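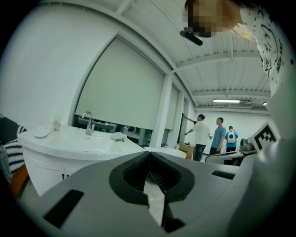 Lavatório de bancada branca, com armário de portas almofadadas.

Ata da reunião do grupo editorial da História de Surnuveck
26 de julho de 2020

Presentes: Lionel Yeoman (presidiu), Bethel Zeleke, Polyxeni Kouris, Ragnvald Dahlgren. Ausência justificada: Anastasia Konstantinidis.

1. Ata anterior
Aprovada. Dahlgren repetiu que o prazo fixado em maio lhe parecia fantasioso e continua a parecer.

2. Reedição em fac-símile
A Runditz propõe 900 exemplares em 2 volumes. Yeoman perguntou quem os compraria; a carta da editora fala em «procura evidente», sem indicar uma única encomenda. Kouris lembrou que da última brochura ainda há 77 por vender. Não se assina nada sem orçamento discriminado.

3. Mapas de Duvusholm
Zeleke comparou as digitalizações com os originais – em duas folhas a legenda não se lê. A Dimitriou garante que o defeito é do papel. O grupo não ficou convencido e pede nova digitalização, sem custos.

4. Índice onomástico
Konstantinidis escreveu a dizer que está «quase pronto». Yeoman pediu que conste da ata que já o estava na reunião anterior. Kouris vai pedir-lhe as letras A a F.

5. Próxima reunião
A marcar quando chegar o orçamento.

Secretariou: Polyxeni Kouris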